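4. What the flock records showed

We began this part of the work with modest hopes. Lameness in sheep is an old problem, the advice on it has been printed many times over, and most of the farmers who joined us could recite it. What surprised us was how much more there was to learn from simple records kept by the people who see the animals every day. The records covered 1,557 ewes on 30 farms, split between 2 districts, Landow and Kakov, and ran for nine months.

Figure 1. Green glass bowl on a round table, flowers at the table's edge.

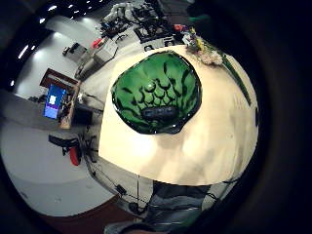

Marian Tolley
Research Fellow, Flock Health and Grazing

4.1 Speed of treatment

The clearest finding, and to my mind the most exciting, concerns the gap between a ewe being seen lame and a ewe being caught. Farms in Landow that treated within a day or so had far fewer repeat cases than farms that waited for the next gather. We had expected a difference of this kind from earlier work. We had not expected it to hold so well across such different holdings, from small lowland flocks kept beside arable to hill flocks where catching a single ewe can take up most of a morning.

It also held when we set aside the farms with their own mobile handling pens. Several farmers with no special kit at all did very well. They used a couple of hurdles in a field corner, a bag of feed and a good dog, and they went out early, before the sheep had spread. One farm moved its water trough into a small fenced corner so that the ewes got used to walking in and out, and its catching times fell sharply over the following weeks. I would love to see that tried on a larger number of farms!

4.2 Footbathing

The Kakov farms relied much more on footbathing, most of them using the Tandalex walk-through bath (a long, shallow trough with solid sides). Results here were mixed, and the reasons are worth setting out. Where ewes stood on hard, clean ground afterwards, new cases of scald dropped. Where they were turned straight back into a muddy gateway, the records showed very little change. Two of the farms did both at different points in the season, giving us a small comparison within the same flock. It points the same way, though the numbers are too small to lean on.

The strength of the solution mattered too. Farmers topping up by eye tended to end with a weaker mix than they thought, mostly after rain. A marked stick, cut to the depth of the trough, put this right on every farm that used one. 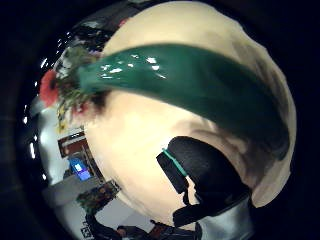

Bathing also took up time that some farms then did not spend on single lame ewes. This came up again and again in the notes. A full gather feels like a proper job done, and the odd lame ewe seen two days later is easily left for the next one. We think the two approaches can sit happily side by side, but the daily look round has to carry on – even in a week when the whole flock has been through the bath.

4.3 Bought-in sheep

Nine farms brought in replacement ewes during the study. Those that kept the new arrivals apart for a month and turned over every foot on the day of arrival found infected animals before they mixed. It was a delight to read these entries, as they were often the fullest in the whole set, with small sketches of feet in the margins and notes on the state of the lorry ramp.

The Boateng holding, a mixed farm on the Landow side, went a step further and kept its new ewes on a separate block until after tupping. Its records from April onwards show no rise in cases in the home flock. One farm cannot prove the point, of course, and the block in question is dry and well drained.

4.4 Limits of the records

Farmers scored their own sheep, and some were stricter than others. We gave everyone the same printed card, with a short description for each score, but a slight nod of the head is easy to miss in long grass. Scores were also thinner at lambing time, when people were busy and short of sleep. We have left those weeks in the main totals and treated them with care in the comparisons between farms.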